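Thursday, late morning
Packing bench / incoming shelf

Finally got to the boxes! I've been stepping around that stack all week and it was starting to lean toward the door, so I gave up on the varnish tests and spent the morning on cardboard instead. Kelechi says I do this whenever the varnish is going badly. He's not wrong.

Plan was simple enough. Everything that comes in gets opened, the contents go on the shelf with a tag, and the box either gets flattened or goes under the bench for the next outgoing lot. In practice I kept stopping to read packing slips. The Drirkura order is complete at last (64 brass inserts, the short ones, in a bag with no label at all, so I wrote one). The Grukow hinges are here too, but only the left-hand ones, and I've emailed them about the rest. If anyone finds a second bag of hinges before I do, please shout.

I've been sorting the boxes by how much life is left in them. Anything with soft corners goes to recycling, and I've stopped being sentimental about it — we lost a good lamp base in July to a box that should have been binned. Tape all over the outside doesn't bother me so long as the board underneath is still stiff. I press on the middle of the top and if it pushes back I keep it.

The courier ones with the size printed on the end are the handiest, as you can match them to a job without getting the tape measure out. The F2 was lying on top of a plainer one, and one end of it has gone a bit dark and crumpled, so I want to squeeze that end properly before it carries anything heavy. Fine for the foam offcuts in any case.
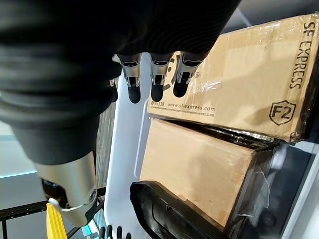
Labels and tape

Old labels have to come off or get covered before a box goes out again, please. Killian Charpentier had a parcel come straight back to us last month with our own incoming label still on the side, and he was pretty gracious about it, considering. The heat gun on low takes most of them off in one piece. Paper ones tear, so I just stick a blank over those.

We're down to 2 rolls of clear tape and the cheap dispenser has started chewing the edge again. I cleaned the blade with solvent and it ran nicely for 7 strips, then went back to its old ways. Takács have a heavier one in their catalog, will ask Kelechi if there's money for it.

Still to do: flatten the soft ones, find a home for the Kerosia samples (they smell strongly of glue, not next to my desk!), tag the inserts, chase hinges. Then back to varnish, I suppose.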